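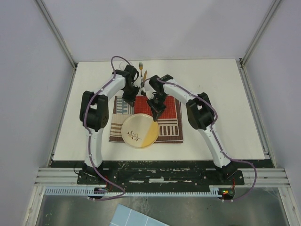

A round plate on a patterned placemat.

Hedegaard Brings Plalis Table Linen Line to Independent Stores

Placemats, napkins and runners to reach 116 shops beginning in January

Hedegaard, the home textile company, today announced that its Plalis line of table linen will be sold through independent housewares stores for the first time. The line was previously offered only by mail order. Shipments to 116 shops will begin in January, with a second group of stores to follow in spring.

The Plalis line consists of placemats, napkins and table runners in 15 patterns. All pieces are machine washable and are sold singly as well as in sets of four and six, so that customers may replace one item without buying a full set.

"Store owners have asked us for this line for several years," said Shuk-fan Tsai, director of retail sales at Hedegaard. "Their customers want to feel the weight of a cloth before they bring it home, and a catalog cannot offer that."

Orders will be filled from the company's warehouse in Nernora, where storage space was expanded last summer. Stores may place a first order of any size. Reorders received before 2:00 p.m. will leave the warehouse the same day.
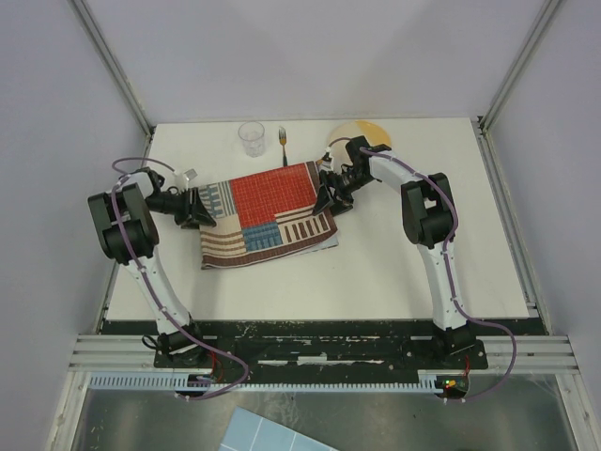 Will customers who bought Plalis pieces by mail be able to match them in stores?
All current patterns will be carried over under the same names and in the same sizes, and discontinued patterns may be requested from the warehouse while supplies last.

Hedegaard will also offer participating stores a printed care guide covering washing, ironing and stain removal. The guide was prepared with Ita, the company's finishing partner, and will be supplied free of charge with each opening order.

About Hedegaard
Hedegaard designs and distributes table, kitchen and bed linen. The company employs 397 people and serves almost 845 retail accounts across all of its product lines. Store owners who wish to carry Plalis may contact the retail sales office in Nernora.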